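We use cookies to remember your settings and measure traffic. Accept all / Manage preferences

Tincuța Munteanu
Thread. Notes on keeping the phone cell at Grellex running, mostly the gripper and the wrist camera. Starting in the middle because that's where I am this afternoon. 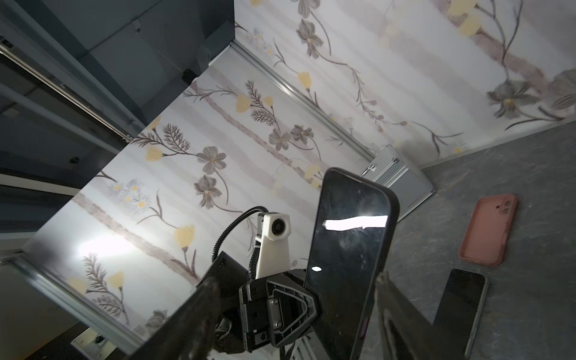
Niilo Rantala asked straight away whether the slipping was the finger pads or the grip force, and said on his cell it had been the pads every single time.

Pads, Niilo. I raised the force first, which was a waste of a morning. Glass and worn pads don't get along at any force I'm willing to use on a phone.

What happens as they wear: the phone still gets picked up, but it leans a little in the fingers. Then it goes into the case crooked and one corner rides up. The cell calls it a bad insert and stops. If you only read the stop log you'd blame the case.

So the first check is now the pads. Arm parked, air and power locked out, wipe both fingers with a lint-free cloth and a bit of alcohol, let them dry. Run a thumbnail across each pad. If it skates, replace the pair. Never just one. One new and one old gives you a lean on purpose.

We were changing pads when somebody complained. Now it's every 60 hours of running time, written on the sheet taped inside the cabinet door. Florin Matei wanted it in the software. It can be in the software too. The sheet stays.

Second thing, the wrist camera. The mount is a plastic bracket and it does creep. Not much, but the camera is what tells the arm where the phone edge is, so not much is enough.

I put a paint pen line across the joint between the bracket and the part it sits on. If the line is broken, it moved. Takes two seconds to look. Before that we were recalibrating on a hunch.

Recalibration itself: target plate on the floor of the cell, 7 poses, save, then pick the same phone from the same spot until I'm bored. If the pick point drifts, I go back and look at the screws before I touch any numbers.

Cable. Coiled ones are good for the wrist because they take the turning, but the ends take the beating. Ours threw error 716 (camera timeout) only when joint 6 was wound most of the way round. Parked straight, no fault at all, so it passed every test on the bench.

Fix was to reseat the plug, add a strain relief and limit joint 6 so it can't wind that far. Viorica Crăciun rewrote the approach so the arm comes in from the other side. I haven't seen 716 again in September, and I've been looking for it.

Lighting. A phone with the screen off is a black mirror. The vision picks up the reflection of the lamp and decides it's an edge. We turned the lamp down and tilted it, and shortened the exposure. That helped more than the new model did — sorry, Viorica.

Also wipe the phones. Test phones get handled all day and the smudges end up on the pads. I clean them at the start of the shift, same cloth, same bottle.

Still open: the wall panels. Two of the panel clamps work loose with vibration and I've been nipping them up by hand. Going to try threadlocker on one and leave the other, then compare. Spare pads are on order from Nudivus, should be here before I run out. That's all for now.

3 comments

Florin Matei
It is in the software as of this morning. It will nag you at 55.

Corina Buzatu
What grade of threadlocker? We used the strong stuff at the Plurville site and had to heat every screw to get it out.

Tincuța Munteanu
Medium. I want to be able to open it again.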